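# Sorting a bulk lot of cards without losing a month to it

Bulk lots are sold on hope. The listing says "unsearched", the photo shows one decent insert fanned over a heap of commons, and you're meant to do the rest in your head. I don't believe in unsearched. I've bought enough boxes from sellers on Stevcombe to assume that somebody has been through every one of them, and I price them that way. If you still want to buy one, this is how I work through it.

## Before you open anything

Weigh the box and write the weight on the lid. A 3,000-count box that comes up light is short or badly packed, and you want to know which before you start moving cards about. Then clear a table. The floor sounds fine until your knees go and a pet walks through the 1990s.

You need:

- a sorting tray, or a few shoebox lids
- penny sleeves and a small stack of toploaders
- sticky notes and a soft pencil
- a lamp you can tilt

You don't need a Misuvura centring gauge. I own one. It tells me a card is off-centre, and I could already see that. The Fomow sorting tray has 16 slots and is better than lids, though not by as much as the price suggests.

## First pass: by year and set

Go fast and don't read the names. Look at the design, drop the card on its pile, take the next one. If you stop to admire a rookie you'll be on your phone looking up prices within a minute, and that's the evening gone.

Anything you can't place goes in a "later" pile. Mine usually ends up being oddballs from cereal or petrol promotions, which people online will tell you are scarce. Some are. Most were just thrown away by people with sense.

Check for bricks as you go. Cards kept in a damp garage stick together, and you can't pull glossy ones apart without tearing the faces. There are freezer tricks and steam tricks. I've tried both and have a pile of ruined cards from each. Put bricks to one side and take them off what you think the lot is worth.

## Second pass: pull the ones you'd keep

Now you can look at names. Set yourself a limit before you start. Mine is 6 cards per set, and I break it only for my own team. Sleeve them straight away and pencil the set on a sticky note, never on the card.

Tilt each one under the lamp. Surface scratches don't show head-on, and neither do the wax stains on the backs of old pack-fresh cards. A seller's "near mint" means he held it at arm's length.

## Third pass: prices, if you must

Look at sold listings only. Asking prices are wishes. The Murakami app will scan a card and give you a figure in a second or so, but it mixes up base cards and parallels often enough that I check anything it gets excited about. It once gave me a lovely number for a card that had sold twice that month for the cost of the stamp.

Add up what's left after fees and postage. My last full box took most of October's evenings and gave me around 210 cards I wanted to keep, most of them for no better reason than liking the photo. I made no money. I doubt the people who say they do are counting the sleeves.

## What to do with the rest

Box them by set, label the end of the box and offer them to set builders before you think about another bulk sale. Local pick-up is best – the postage on commons is usually more than the commons.

If you do sell them on as a lot, please don't write "unsearched".
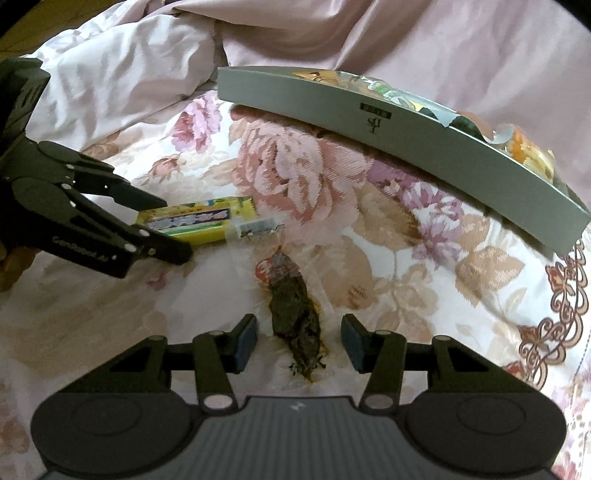
*Long silver-grey box, open along the top, on the rose quilt.*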